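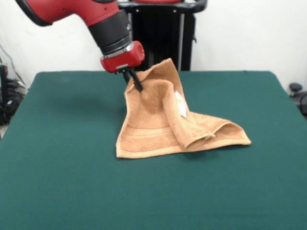 Every August the towel people come back with a new word. Last year it was "zero twist", this year it is "cloud loop", and the towels themselves look much as they did when my mother bought hers. A light brown terry one, with looped pile and a flat woven stripe near the hem, is what most of us picture when we hear the word towel, and I have yet to be convinced that anybody has improved on it. The prices have certainly improved, if you are the one selling.

Take the number on the label. GSM means grams per square metre, and it tells you how heavy the cloth is. That is all it tells you. The Dolmont range has gone up to 300 for its "travel" line and the shop assistant told me, with a straight face, that this was "hotel grade". Which hotel? A towel that weight is thin. It may be a perfectly good towel, and it will dry on the line before tea, but thin is what it is. At the other end are the great thick things that soak up half the bath and are still damp the next morning, when you want to use them again.

Then there is softness. Reiko Higuchi, who wrote in after the last issue, had bought a pair from Brastance and found them lovely in the shop and useless at home, "like drying myself with a raincoat". I am not surprised. A lot of new towels are sold with a softening finish on them, and the finish gets between you and the cotton. Wash them two or three times before you judge. Leave out the fabric softener too, whatever the bottle promises, as it puts a similar coating straight back on.

Belmiro Neves disagrees with me about vinegar. He puts a cupful in with every wash and says his towels are like new. Perhaps they are. I tried it for a month on one towel out of a matching pair and could not tell which was which, and neither could my sister. An occasional wash without softener, a good shake before hanging and a bit less powder did more for mine than anything out of the kitchen cupboard.

I would also be wary of "antibacterial". The Torres leaflet uses the word 274 times, or so it felt by the second page, without once saying how long the treatment lasts in the wash. Hang the towel up properly, spread out, with a window open. A towel left in a heap on the floor will smell by the end of the week whatever it was treated with.

Ermelinda Ramalho asks whether Egyptian cotton is worth the extra. It can be, if the cloth is well made and really is what it claims. The trouble is that you and I have no way of checking at the till. Turn back the hem and look at the stitching, then tug a loop gently. That costs nothing.

Next month: pillows, and what "medium firm" is supposed to mean.

Aurora Amaral, August

We use cookies to remember your settings and count visits to this newsletter. Accept all / Manage choices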